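Nukton gripper, bench notes
2026-02-26
Bendport shared workshop, back bench

Second set of finger pads out of the mold. The first set is in the drawer marked DO NOT USE, where Wilma has been using it to open jars.

Mix was the Gourlay soft compound, cured overnight under the lamp. Ridges came out clean except for one bubble near the root of the left pad, which I have decided is decorative. Bolted both fingers to the blocks, snug, then a quarter turn more, then backed off the quarter turn when I remembered what happened in November.

Tags: reprinted and stuck down near the base of each finger. Kept the white border this time. The previous pair I trimmed right to the black because it looked neater, and the tracker then spent an evening insisting the gripper had no fingers at all.

Width calibration: open and close slowly, 300 frames, tracker found both tags in 274. The misses bunch up at full close, where I suspect my own hand. Wilma Rankin suspects my own hand in most things. Her fix is to hold it lower. My fix was going to be a new bracket and a weekend, so we are trying hers.

Trigger still sticks. Sanded the slide, added dry lube, swore at it in that order. Next time I'll start with the swearing and save the lube. Spring is the 22 mm one from the Nirness kit and I think it is too stiff, but the softer one lets the fingers sag open, so it stays until I find something in between.

To do:
- recast left pad if the bubble spreads
- thread lock on the block bolts (the blue, NOT the red, see November)
- rerun the 300 frames with Wilma's grip
- label the springs
- buy Wilma a jar opener

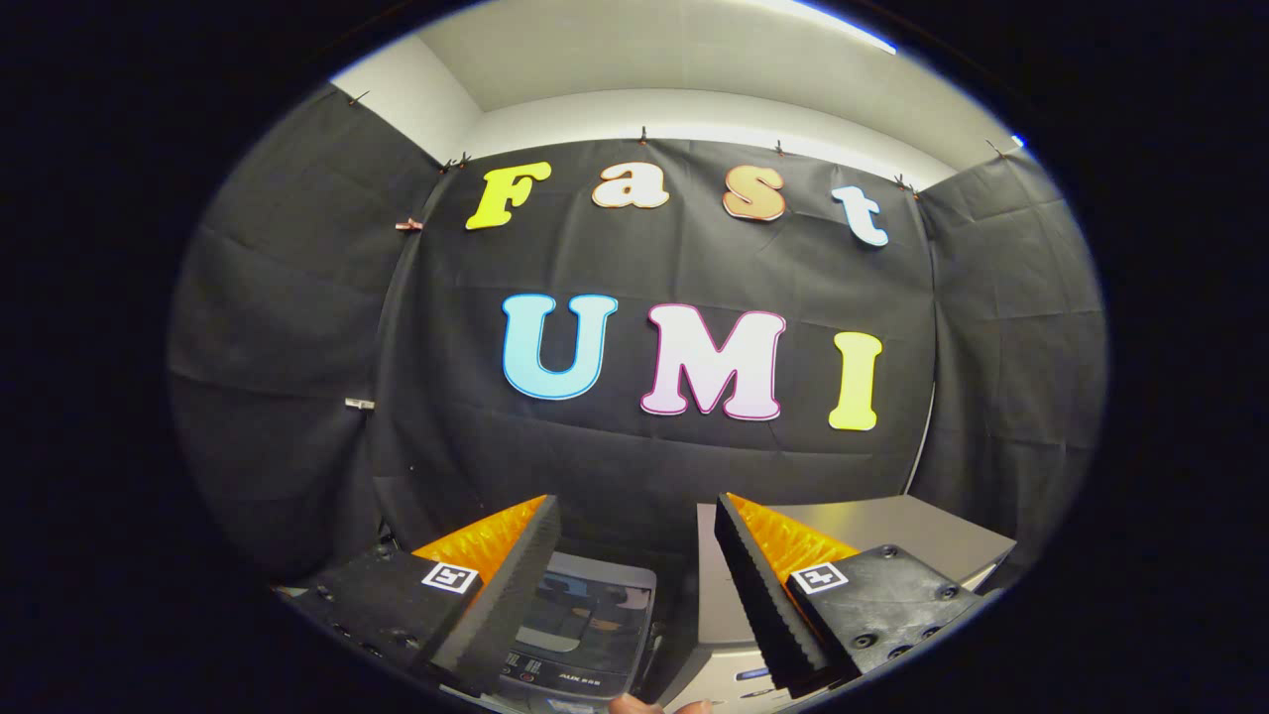 Also to do, added while packing up: back up the calibration file before touching the trigger again. The only copy is on the laptop with the bad hinge.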